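Contents Previous Next Glossary Index

Chapter 3
Supplies and Stock in the Small Guest House

On completing this chapter the student should be able to explain how cleaning supplies are chosen, stored and issued in a small establishment; set a reorder level for an item in regular use; keep a stock sheet; and recognise the common faults in the arrangement of a store cupboard.

3.1 The place of supplies in the work of the house

The previous chapter dealt with the daily order of work: the stripping of rooms, the airing of bedding, the cleaning of bathrooms and the final check before a room is let again. It was assumed throughout that the member of staff had the right materials to hand. In practice this is often not so. A room attendant who must go down two flights of stairs for a cloth loses several minutes, and the room is released late. If this happens on each floor every morning, the loss over a season is considerable, although it appears nowhere in the accounts.

In a large hotel the matter is settled by a linen room and a stores department, each with its own staff. The small guest house has neither. The duties fall on the owner or on a senior attendant, who must fit them around other work. The methods set out below are therefore simple ones. They can be kept up with a pencil, a printed sheet and a lockable cupboard.

The worked material in this chapter is drawn from the Hoarau, a guest house of 27 rooms in the town of Rondness. The house has no lift, and rooms are let throughout the year. Until recently all cleaning supplies were kept in a single cupboard beside the kitchen on the ground floor.

3.2 Classes of supply

For the purposes of stock control, supplies may be divided into consumables, small equipment and guest items.

Consumables are used up in the course of the work. They include washing-up liquid, surface cleaner, descaler, polish and refuse sacks. Their rate of use follows the number of rooms let, and can be forecast from the bookings diary with fair accuracy.

Small equipment is used many times but wears out. Cloths, brushes, dusters, buckets, gloves and refillable bottles belong to this class. It is the class most often neglected. A worn brush stays in service long after it has ceased to clean, because no one person is charged with replacing it.

Guest items are those left in the room for the visitor, such as soap, tea, sugar and tissues. They should be stored apart from cleaning materials in every case, and never on a lower shelf beneath them.

3.3 Concentrates and refilling

Many cleaning liquids are sold in concentrated form and must be diluted before use. The saving in cost and in storage space can be substantial. Against this must be set the time taken to measure and fill, and the risk of error. A mixture that is too weak will not clean. One that is too strong may mark the surface, irritate the skin and leave a residue which attracts further dirt.

The following rules should be observed wherever concentrates are used.

The dilution given by the manufacturer is to be followed, and a measuring jug kept for the purpose. Filling is to be done at one fixed point, near a sink and with a window open. Each bottle is to carry the name of the product, the strength and the date of filling. Two products are never to be mixed, and a bottle is not to be topped up with a different product from the one it last held. Drinks bottles and food jars are not to be used under any circumstances.

At the Hoarau a concentrated surface cleaner sold under the name Driler was adopted for all bathrooms. Before the change, attendants had each kept a private supply of their preferred product, and the owner found herself paying for several brands that did the same work.

3.4 Telling one container from another

A written label is required in every case, but a label is not always read. Attendants work quickly, often in poor light, and some may not read the language of the label with ease. For this reason many houses add a second means of recognition, most often colour. One colour is given to bathrooms, another to bedrooms and a third to the kitchen, and the same colour is carried through to the cloths and buckets used there.

A colour scheme should be decided before containers are bought. It should be written out and displayed inside the cupboard door, and explained to each new member of staff on the first day. Where any member of staff has difficulty in telling colours apart, shape or a large printed letter should be used as well.

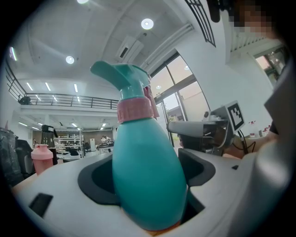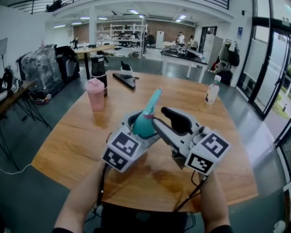 Maëlys Sabatier took a different view, and argued that a house with fewer than ten rooms gains little from a colour scheme. In her opinion the owner of such a house would do better to stock fewer products, so that there is less to confuse. She added that she had seen schemes fall apart within a season, when replacements were bought in whatever colour the shop had left.

The objection has force. A scheme that is only half followed is worse than none, for staff will trust it when they ought to read the label. The student should note, however, that the two measures do not exclude one another. The number of products may be reduced first and a scheme applied to those that remain.

3.5 The stock sheet

A stock sheet records what has come in, what has gone out and what is left. One line is given to each item. The columns are headed: item, size, opening stock, received, issued, closing stock and reorder level. The sheet is completed on the same day each week by the same person.

The Hoarau began its present sheets in June 2024. In the twelve months before, the house had spent 1,963 on consumables and small equipment together. In the twelve months after, the figure was over 1,564, with no fall in the number of rooms let. Part of the difference came from buying concentrates. The greater part came from no longer buying goods that were already in the cupboard, behind other goods.

3.6 Setting a reorder level

The reorder level is the quantity at which a fresh order must be placed. It depends on the weekly rate of use and on the time the supplier takes to deliver. If a house uses four bottles of descaler a week, and delivery takes two weeks, eight bottles will be used while the order is awaited. A margin of one further week is commonly allowed, and the reorder level is then twelve.

The level should be reviewed when trade changes. A figure that serves well in winter will be too low by July.

Key terms
Consumable; small equipment; concentrate; dilution; closing stock; reorder level.

The next section considers the layout of the store cupboard, beginning with the height of shelves.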